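Chapter 7

Buying the Second Arm: Two-Handed Kits and the People Who Sell Them

In this chapter

Why a pair of arms is sold as one product
What a kit quotation contains, and what it leaves for you
Reading a demonstration
Handing a part from one gripper to the other
The service contract, and when it starts

7.1 The Flotier quotation

Dénes Szűcs had one robot arm and was happy with it. It stood at the end of a bench in a shop that assembles hose fittings, and for two years it picked fittings out of a tray and put them into another tray. Visitors liked it. Then in August a salesman from Flotier came by and asked what the arm did with its other hand.

It is a good question, and it cost Szűcs a great deal of money. The quotation that followed ran to 81 line items. The first was "Dual-arm workcell kit, bench mount," and it carried nearly all of the price. The other 80 were brackets, licenses, cables, a day of training, a second day of training described as optional, and a line reading "Integration readiness," which had a price beside it and no explanation anywhere in the document.

Students who come to this chapter from the earlier ones know how an arm moves, how a gripper is chosen, and how a controller talks to both. The subject now is how these things are sold. The skills are different. A person who can derive the reach of a six-joint arm on a napkin can still sign for a kit that arrives without a tabletop.

We will follow three offers through the chapter. Flotier sells a complete kit, with both arms, both grippers, the controller and the software under one warranty. Koven sells the arms and will recommend a gripper if you ask twice. Prins sells no hardware at all. It rents you a cell by the month, sends a technician to set it up, and takes it away again when you stop paying, with a promptness its customers all mention.

7.2 Why two arms are not twice one arm

A buyer who already owns one arm tends to price the second by analogy. The arm costs what the arm costs, the gripper costs what the gripper costs, and the program can be copied over. This reasoning fails at the third step.

Two arms that never meet can indeed be treated as two machines. Put one at each end of a conveyor and they will ignore each other for years. The difficulty begins when their working spaces overlap, which is the whole reason for buying the pair. Each arm must now know where the other one is, and the two must agree about where the table is. If the left arm believes a point lies a few millimeters from where the right arm believes it lies, every handover will be made to an empty spot beside the part.

Getting the arms to agree is called mutual calibration, and it is the largest piece of work in any two-arm installation. It is also the piece most often missing from quotations. Flotier includes it in the kit. Koven supplies a procedure in the manual. Prins sends the technician, whose name in Szűcs's region is Nicanor Nieto, and who has calibrated enough cells to have opinions about floors.

Nieto's main opinion is that the bench should be bought before the arms. He has seen buyers spend months comparing repeatability figures and then mount the winner on a table that moves when somebody leans on it. A stiff bench with both bases bolted to the same plate solves a number of problems that are otherwise solved in software, slowly, by him.

7.3 The price of the grippers

Grippers are where kit sellers make back the discount. The parallel gripper in the Flotier kit opens to a fixed width, and the fingers supplied with it are described as "general purpose," a phrase that should be read the way one reads "cozy" in an apartment listing. They will hold a block or a bottle. Most shops do not make blocks or bottles.

Szűcs makes things that bend. His fittings have a straight end and a curved end, and a flat finger touches them in two places when it would be better to touch them in four. Flotier offered shaped fingers at 600 a pair. Koven offered the drawing of the mounting face, free, and wished him luck. A small firm named Skindside offered soft sleeves to go over the fingers he already had, and he bought a set for trial before any of the other decisions had been made. Buyers often begin this way. It feels like progress and the invoice is small.

The trial set went to Krisztina Fülöp, who runs the assembly bench and was not consulted about the sleeves. Her report was four lines long. The sleeves gripped well. They also gripped when the jaws had opened, so that the fitting came away with one finger or the other, according to its mood. She suggested returning them. Skindside has since changed the material, and the newer version is discussed in Chapter 8.

7.4 Reading a demonstration

Every seller will show you the product working. You should go, and you should eat the lunch. You should also understand that a demonstration is a performance with a part chosen by the performer. The part will be light, dry, rigid, and easy to see against the table. The lighting will be excellent. The salesman will stand slightly in front of the emergency stop.

The remedy is to bring your own part. Szűcs brought a fitting to all three appointments. At the first, the engineer admired it and put it in a drawer. At the second, it was programmed in after some delay, and the cell handled it well enough on the third try. At the third, Nieto looked at it, asked how many different bends there were in the catalog, and on hearing the answer sat down. There are 627.

Ask to see the cell started from cold. Ask who wrote the program that is running, and how long it took. Ask what happens when a part is dropped. The honest answer to the last one is that a person walks over and picks it up, and sellers who say so have usually installed a few.

7.5 The handover

A handover is the exercise for which two-arm kits are bought, and it is the first thing a buyer should try on a new bench. One arm picks the part up, the two come together over the middle of the table, the second closes on it, and the first lets go. The order of the last two steps matters more than newcomers expect.

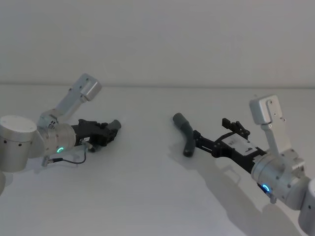
Handovers are won or lost at the choice of where to hold. Rigid, symmetrical parts forgive a great deal, and bent ones forgive very little. Take the dark gray piece in the right gripper, which has a sharp bend in the middle: the jaws have it by the lower end, and the upper end is left angled toward the other arm. That is a sensible grasp, and it can be planned on paper before anybody touches a controller. Had the jaws closed at the bend, the receiving gripper would have had less to aim for and more to run into. Vilmos Hajdu, who taught the Flotier course for several years, made his students mark each part with two pens before programming anything, red for the hand that gives and blue for the hand that takes. If the colors touched, they started over.

The second matter is timing. For a moment both grippers hold the part, and during that moment the arms are joined through it. Any disagreement between them is now pushed into the part. A rubber hose will absorb the disagreement quietly. A glass tube will report it. Kit controllers differ widely in how they manage this moment, and the difference rarely appears in the brochure. Flotier's software lets one arm go slack while the other closes. With Koven's you may write that behavior yourself, and the manual is encouraging about it.

The third is cables. Each gripper needs power and signals, and any cable outside the arm needs slack to follow the wrist around. Slack has to go somewhere, and on a small bench it goes where the other arm is working. Run the full motion slowly and watch the cables only. Then run it again and watch the part.

7.6 What the contract starts from

A warranty on a kit begins on a date, and the date is negotiable until you sign. Delivery, installation and acceptance are three different days. In Szűcs's case the crates sat unopened while the bench was built, and the warranty ran along cheerfully beside them. His contract had been drawn up by Cor Claeys at Flotier, a courteous man who pointed out the clause when asked and had seen no cause to mention it earlier.

Acceptance should be defined by a test that you wrote. Szűcs settled on 1,000 consecutive handovers of his least cooperative fitting, with drops recorded and the cause of each one agreed by both sides. Flotier proposed a smaller number and a friendlier fitting. The correspondence on this point is reproduced in full at the end of the chapter, partly for instruction.

Before reading further

Choose a small object from your desk that has a bend in it. Mark where the first hand would hold it and where the second would. Now turn the object over and do it again. Keep both sketches, as Section 7.7 uses them to work through a complete specification, beginning with the fingers and ending with the clause about crates.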